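Section 5: Setting up your celebrity news alerts

Okay, so you've installed Gukus and made your account. Now for the fun part, telling it who you want to hear about! I've followed the Limwood reality crowd with it since June, so these steps are the way I do it.

1. Open the Following tab and tap Add a Star.
2. Type the full name. If you only type "Riler" you'll get the singer, the singer's sister and a fan account with 2105 followers.
3. Pick the profile with the gray tick next to it. 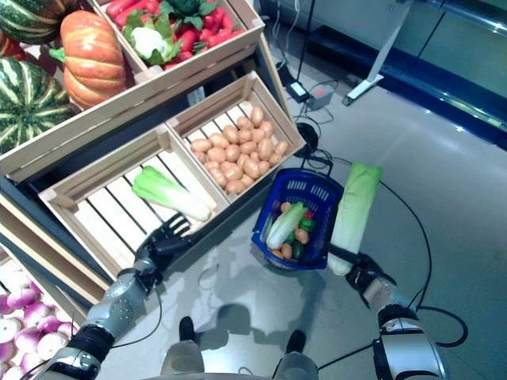

4. Choose your topics. Every star starts with all 11 switched on (red carpet, breakups, new music, baby news and so on), and that's a lot of buzzing. I keep five and switch the rest off. Think of it like a produce stand, with the bok choy in one wooden crate and the potatoes in the one beside it: each topic gets its own feed, and you only open the one you're in the mood for.

5. Set your quiet hours. Mine run overnight, except for weddings, obviously.

Note: Muting a topic doesn't delete the old stories. I had 1469 of them waiting when I turned Breakups back on. 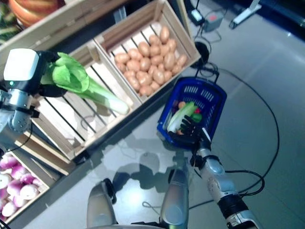

6. Tap Save before you leave the page. The back arrow throws everything away without asking (I've done it twice now, grr).

Caution: Rumor Mode pulls in gossip that hasn't been checked. Leave it off if you share stories with friends, or at least look for the Meinecke label, which marks items confirmed by a publicist.

To remove a star, hold down the photo and tap Unfollow.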